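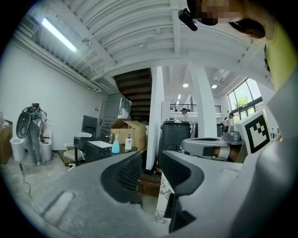
Figure 1. Ground floor of the Ormsby building, with the staircase and upper balcony behind.

3.2 Site conditions

The study area comprises the ground floor and the balcony level of the Ormsby building, with a combined floor area of 237 square metres. The two levels are joined by a dark wooden staircase beside a tall white pillar. The balcony is bounded by a black metal railing and remains in view from much of the floor below.

Lighting differs between the two parts of the ground floor. The section in front of the staircase has a white ceiling with crossing beams and corrugated panels, and is lit by fluorescent tube. Past the pillars the space is brighter, with round ceiling lights and a large multi-pane window facing the trees. Readings were taken at 13 points on a grid agreed with our supervisor, Rosemarie Reuter, and are listed in Appendix B. The lowest readings were recorded at the plain white wall on the left side, where the wall colour does little to make up for the distance from the window.

3.3 Use of the floor

Occupants were asked in October to complete a short questionnaire on lighting, noise and ease of movement. Ten replied. Most preferred to work near the window, and four mentioned glare in the afternoon. Three asked for the lidded bin near the pillar to be moved closer to the wall, as it narrows the route to the stairs.

Ventilation was considered only in part. The rectangular air vent high on the left wall was noted on the plan, but airflow was not measured. The Pindach building, described in Section 4, was surveyed using the same grid spacing and the same questionnaire.

Revised drawings for both sites are to be submitted by 21st December.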